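Right, a few of you asked how the walking and pike trip to Drolville went, so I'm doing it as a thread while the kettle's on. Long one, sorry! 12/28/22

1/ We booked through Tessier, who do small group fishing weeks with a guide, a boat and a bed thrown in. I'd never paid for a guide in my life. My dad would be horrified.

2/ Cost first, as that's what everyone messages me about. 1588 for the week, each, with breakfasts and packed lunches but no evening meals and no travel. Licence was another 70. You can do it a lot cheaper if you bring your own boat and sleep in a van, and I've done that too, and my back remembers it.

3/ The water is Otow, a long skinny lake with reed beds all down the western side and a horrible deep hole at the north end where everybody wants to fish and I caught nothing at all. Stick to the reeds!

4/ We went in October. Cold mornings, mist till ten, then lovely. The guide reckoned two weeks earlier would have been better for numbers and two weeks later better for size, so make of that what you will. (Guides always say something like this.)

5/ Tackle. I took far too much. Ended up using one rod all week, a nine foot spinning rod, with a wire trace and three lures. The big jointed perch thing did most of the work. The box of lovely little spoons I'd spent all summer collecting never left the cabin.

6/ Please take proper long pliers and a decent unhooking mat. Two of the lads in the other boat turned up with neither and had to keep borrowing ours.
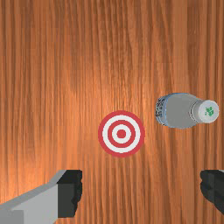
Wood grain, with a round target marker on it.

7/ Fish! I had 13 over the week, which I'm thrilled with. Most were jacks, quick and cross, straight back in. Best one came on the fourth day right at the edge of the lilies, took the lure about a rod length from the boat and soaked me. I yelled so loud a heron left.

8/ The walk in between. We had a day off the water and went up Gorov, 2348 feet by the sign at the car park, steep at the start and then a long easy ridge. Take lunch, there's no café and the hut at the top was locked. Good views down over the lake though, and you can see exactly where the shallows run out. Wish I'd done it on day one!

9/ Food in Drolville itself is one pub and one chip van. The pub stops serving at eight, so if you're out for the last of the light you're having chips. I had chips four nights. No regrets.

10/ Would I go again? Yes, but I'd go for five days on the water and skip the lesson morning, as it was mostly casting and knots and half of us knew them. If you're new to pike, keep it, the bit on handling fish was really good.

11/ Someone's asked about waders. Didn't need them, it's all from the boat. Do bring wellies for the jetty, the bottom two steps are slimy and I went over on them twice.

12/ Kettle's boiled. Ask me anything about the boats or the cabins and I'll answer tonight once the kids are down.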